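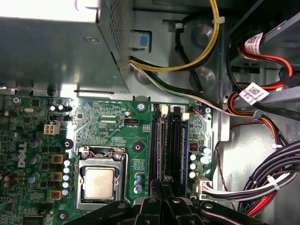

Photo: course archive, bench 2. Wrist camera view, computer teardown task.

Last updated: September

Week 4 notes: Can machines do the chores yet?

We ran out of time before the second half of the lecture, so I have written it out here at more length than I usually would. Please read it before lab, with a cup of something if you like.

Last week we were in the kitchen and the laundry room, and most of you came away feeling that towels are hard and dishes are a little less hard. This week we move to the shop floor, and in particular to taking apart old desktop computers, which is a job people have been promising to hand over to robots for as long as I have been teaching. It sounds like it ought to be easy! The parts are stiff, they are made to a standard, and a person can learn the whole thing in an afternoon.

Have a look at the inside of the Dell at the top of the handout, though, and think about it as a list of things to grab. The memory modules sit upright in their slots with white clips at the top ends, and a finger can find those. The processor is sitting in its open socket. So far, so good. Then there are the cables. They loop and sag, they cross over one another, they are zip-tied into bundles, and no two machines that come in the door have them lying quite the same way. A planner that is happy with a rigid block gets very unhappy with a wire, for the same reason it was unhappy with your towel.

The case study for this week is Vivville, a refurbishing shop that tried out a two-armed station called Drosum. Over the trial it was given 302 machines. Memory came out cleanly in most of them. Unplugging the main power connector, where you have to squeeze a latch and pull at the same time (try it yourself in lab and notice how much your thumb is doing), went much worse, and a person stepped in so often that the shop stopped writing it down as a failure and just called it a shared step. I think that was a sensible choice, but you are welcome to argue with me about it.

The second reading is the Stellamance report, which looks at practice data. They recorded 1446 demonstrations of connector removal by hand-guiding the arm, then held back one family of cases for testing. Watch for how the results drop on the cases the arm had never met. The Pisharody chapter covers gripping and touch, and you can skip the math in the middle if it is new to you.

For lab, in pairs:
Pick one step of the teardown and write down every motion your own hands make, including the ones you would be embarrassed to mention.
Mark the motions where you were going by feel and not by sight.
Decide which ones you would give to a machine today, and bring a paragraph defending it.

Keep the screws in the tray, please.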